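Kimie Uchida keeps her sink in the same room where she does everything else. The studio in Zidstead is one large open space, with a white ceiling where the beams and the ducting are left to be seen. When she moved in, in July, she did not want to build a wall around the washing place. "A wall would eat the light," she told me.

So the white vanity stands in its own alcove, in front of a pale gray-green panel. The basin is long and rectangular, and the chrome faucet has a high curved neck.
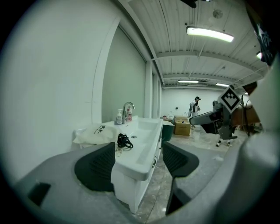 ## Two bottles and a bag

Kimie has a rule for the counter: the soap and one other bottle may live by the faucet, one on each side. Other things are guests. On the Tuesday of my visit the guests were black cables, which have no drawer yet.

Her friend Takumi Ichikawa, who paints furniture, chose the colors with her. They tried 3 greens before they agreed on this pale one. He likes that the dark handles are the only strong lines on the cabinet.

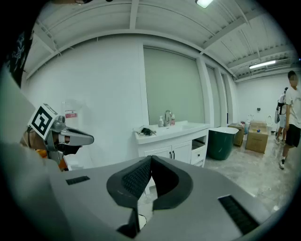
*The vanity under the wide central panel, with the top drawer a little open.*

Towels will go in the drawers next, Kimie says, and she is still looking for a mirror that she can move by hand.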